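Pritdale Drivers Board > Fuel and Running Costs
Diesel at the Dekker station, up again

mohsin_ansari
22 October 2023
Filled up at Dekker on the way home. 44 cents a gallon more than my last fill. Same pump, same truck. Anyone know whats going on? Kistau road station went up too but not as much.

rustbucket44
Refinery maintenance, same as every fall. It'll drop by November.

DomnicaG
It did not drop last November. I keep my receipts. Went up, stayed up till spring.

rustbucket44
One year. And that was a supply thing.

DomnicaG
Its always a supply thing when it goes up. When crude falls we wait weeks to see it at the pump.

tollroad_tim
Who here has the Itgate fuel card? Thinking of getting it for the van. Supposed to be 15 cents off at Dekker.

mohsin_ansari
I have it. 15 off but only after the first 2 fills of the month, and theres a monthly fee. Spent $648 on diesel last month and the savings barely covered it. Fine if you drive a lot — I wouldn't bother for one van.

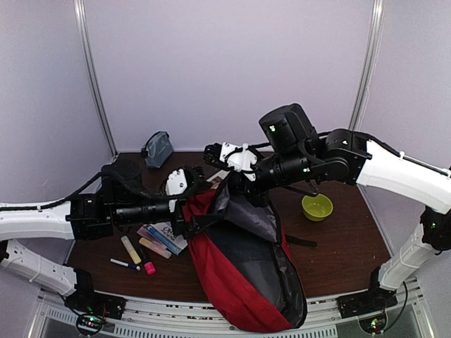
Red and black backpack on the table, open side up

tollroad_tim
ok thanks, skipping it then

hillside_k
Disagree on the card. I do more than 15 fills a month with two trucks and it pays for itself easy. Depends on your miles.

mohsin_ansari
Sure, two trucks. He has a van.

hillside_k
Just saying dont write it off for everybody.

rustbucket44
Back to the price. Dekker has always been high, its the only diesel before the highway. Go to Kistau, fill up there, done.

DomnicaG
Kistau is a twenty minute detour for me. Burns up whatever I save. And my customers won't take another surcharge, I already raised delivery once this year and lost a bakery over it.

tollroad_tim
What did you raise it by?

DomnicaG
Flat fee per stop, not a percent. Easier to explain on the phone. Still got yelled at

Domnica Ghiță
Pritdale side, mornings only

mohsin_ansari
Might have to do the same. Will post what Dekker is charging next time I fill.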